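Last updated: September
Filed under: Datasets / Home office / Desk surfaces

By Khadija Bensaid, September

# Brulbridge Desk Notes

531 entries on small desks. I doubt "tidy" means much as a label – two of us rarely agreed on it. 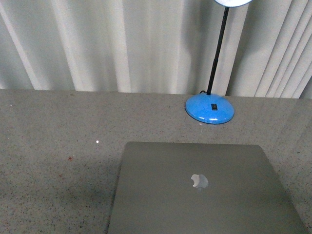

Blue lamp, speckled gray top.

## Labels

Lamp entries record the base, switch and shade. "Good light" was dropped; it was opinion.
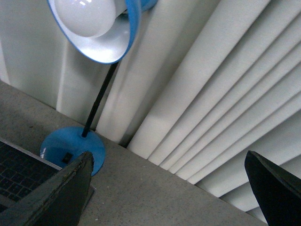 ## Known problems

Condition is the weakest field. Seija Saarela wants a 21-point damage scale, and I don't buy it. A cracked laptop display gets "cracked" and a note.

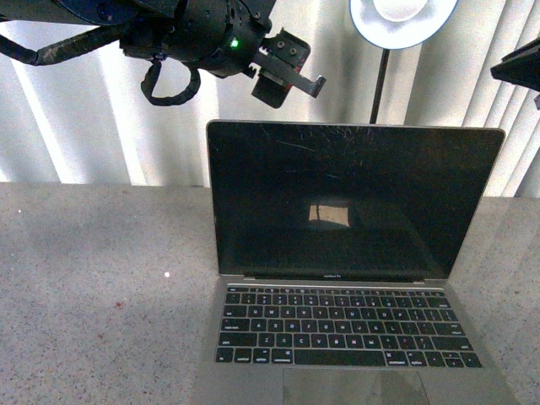
Finer grades would only look precise – check them yourself before quoting any.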